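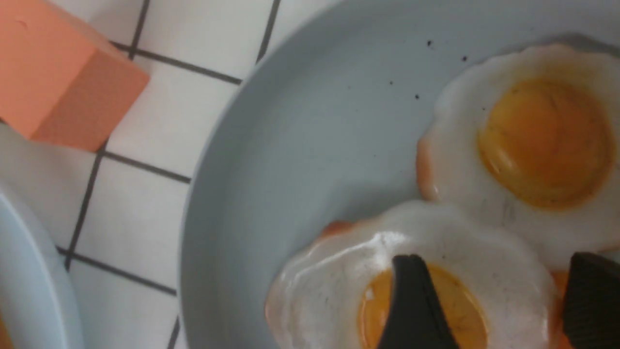
Para Ha-rang So, la pieza que mejor distingue una buena política de agarre de una mediocre es el huevo: tiene el borde irregular, apenas sobresale del plato y obliga a decidir por dónde entrar con los dedos. En su laboratorio se trabaja primero con los bloques y se reserva el huevo para el final de cada sesión.

# Nutetti Desayuno

**Conjunto de objetos y protocolo de ensayo para manipulación robótica de sobremesa**

Nutetti Desayuno es un conjunto de alimentos de imitación, vajilla y superficie de trabajo destinado a la recogida de demostraciones y a la evaluación de brazos robóticos de pequeño formato. Lo distribuye Hikell para centros de investigación, universidades y departamentos de desarrollo. El suministro comprende el material físico, las fichas de tarea y el acceso al repositorio de documentación.

## Contenido del suministro

- Platos redondos de color azul grisáceo claro.
- Rebanadas de pan tostado, con corteza de tono más oscuro.
- Dos huevos fritos de imitación.
- Cubos pequeños de distintos colores, entre ellos amarillo y rosa.
- Mantel blanco con cuadrícula impresa de líneas finas.
- Fichas de tarea en español y en inglés.
- Hoja de registro de ensayos, en formato editable.

El brazo, la pinza, las cámaras y el equipo informático no forman parte del suministro.

## Tareas documentadas

Las fichas describen la disposición inicial, la instrucción en lenguaje natural, el criterio de éxito y las causas de anulación del ensayo. La edición vigente recoge 17 tareas, agrupadas en tres bloques:

1. **Traslado simple.** Llevar un cubo a un plato o a una posición del mantel.
2. **Apilado y desapilado.** Retirar la rebanada superior sin desplazar la inferior, o colocar una rebanada sobre otra.
3. **Objetos de perfil bajo.** Recoger un huevo de su plato y depositarlo sobre una tostada.

Cada ficha admite una variante con objetos ajenos a la instrucción sobre la mesa. Se recomienda registrar por separado los resultados de ambas modalidades.
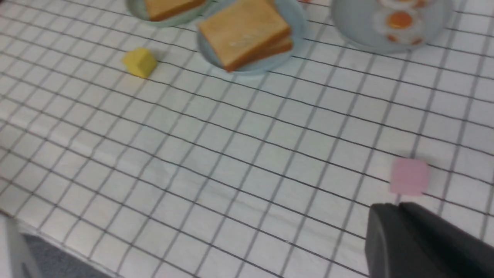
*Última modificación de esta página: 28 de julio de 2020*

## Superficie de trabajo

El mantel cuadriculado permite reproducir la posición de los objetos entre un ensayo y otro sin plantillas adicionales. Las fichas sitúan cada elemento por fila y columna, tomando como origen la esquina más próxima a la base del brazo. El mantel debe extenderse sin pliegues y fijarse por los bordes antes de iniciar la sesión.

Conviene comprobar el encuadre de todas las cámaras con los platos ya colocados. En las configuraciones con cámara de muñeca, los objetos situados junto al borde de la mesa pueden quedar fuera de la imagen durante la aproximación; la ficha correspondiente lo advierte y propone una posición alternativa.

## Compatibilidad

El conjunto puede emplearse con pinzas paralelas de dos dedos. Para otros efectores finales, Hikell facilita una consulta técnica previa a la compra. El protocolo no depende de un programa de control determinado, y las demostraciones pueden obtenerse por teleoperación o por guiado manual, siempre que se haga constar el procedimiento en la hoja de registro.
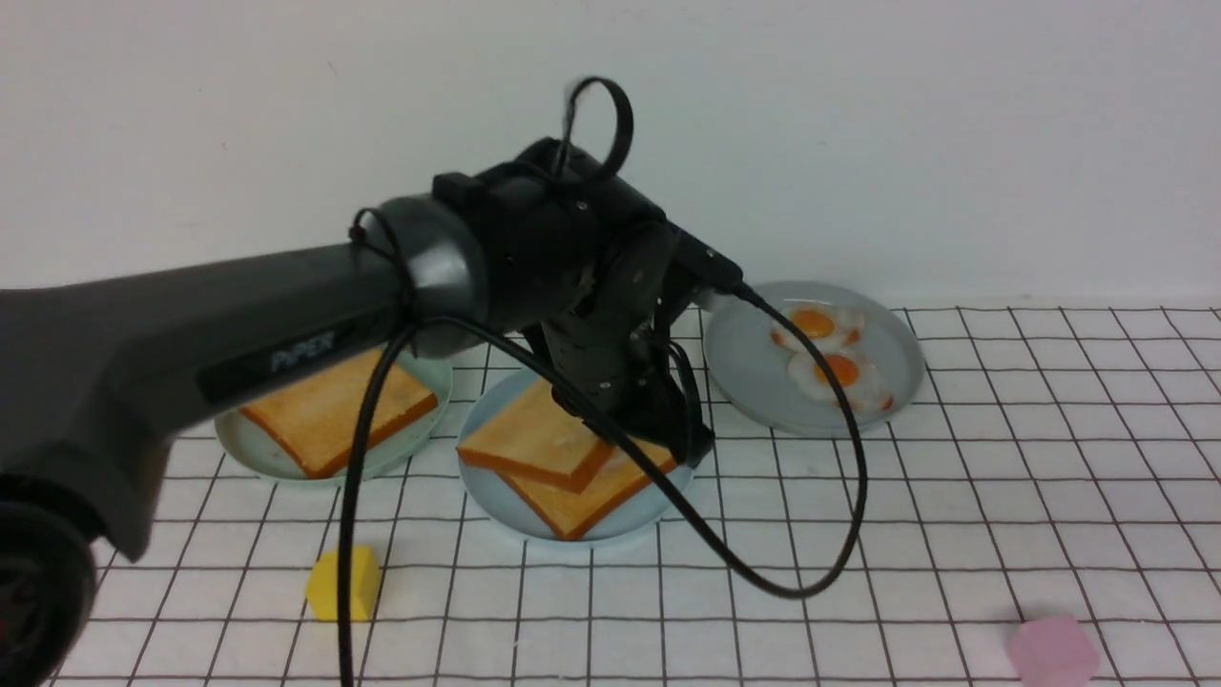 *Brazo con el rótulo «PIPER»; pinza sobre las tostadas apiladas.*

## Servicio de puesta en marcha

De forma opcional, puede contratarse una jornada de puesta en marcha en las instalaciones del cliente. La sesión incluye el montaje de la superficie, la revisión del tendido de cables en el área de movimiento y la ejecución supervisada de una tarea de cada bloque. La coordinación corresponde a Soo-ah Heo, del servicio técnico de Hikell.

## Condiciones de venta

| Concepto | Condición |
|---|---|
| Referencia | Nutetti Desayuno |
| Precio, impuestos no incluidos | 1.208 € |
| Garantía comercial | 2 años |
| Puesta en marcha | Según presupuesto |
| Piezas de reposición | Venta por unidad |

Los pedidos destinados a centros públicos pueden tramitarse mediante factura proforma. Las solicitudes de entrega para diciembre deberán indicar la persona de contacto y el horario de recepción del centro.

## Conservación

Las piezas se limpian con un paño suave y agua jabonosa. Los alimentos de imitación no son aptos para el consumo ni para su uso como juguete. Tras la limpieza, se guardarán en su caja, sin peso encima de los huevos. Las piezas deformadas deben sustituirse antes de continuar una serie de ensayos, y el cambio se anotará en la hoja de registro.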